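Print this page | E-mail this article

Search the encyclopedia: Enter keyword Go

Bedside table

A bedside table, also called a nightstand or night table, is a small table or cabinet which is placed next to a bed. It holds the things that a person may need during the night, for example a lamp, a glass of water or a book.

History

Before houses had indoor toilets, the bedside cabinet was often used for keeping a chamber pot. For this reason many old models have a door, and the pot was stored behind it. When bathrooms became common, the closed cupboard lost its first purpose and drawers took its place in many homes.

In the furniture town of Lustby, the workshop Sjöberg made bedside cabinets in pine and birch. Its price list from one March names 13 models, and two of them were sold only in pairs. The rival firm Fedetti, from nearby Indby, preferred painted cabinets with a marble top.

Form

The most usual type today has one drawer and one open shelf. The drawer can have a knob, a metal pull or only a slot cut in the front. The height normally follows the height of the mattress, so that a person lying down can reach the top without sitting up.
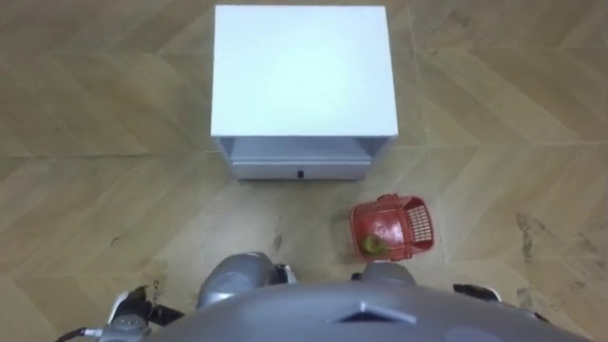 Regional names

In American English the word "nightstand" is the most common. British speakers more often say "bedside table" or "bedside cabinet". The French "table de nuit" and the Italian "comodino" mean the same piece of furniture, while the German "Nachttisch" is literally a night table.

See also: Chest of drawers; Washstand; Headboard

Last changed: Apr 17, 2023

We use cookies to improve your visit. Accept | Read more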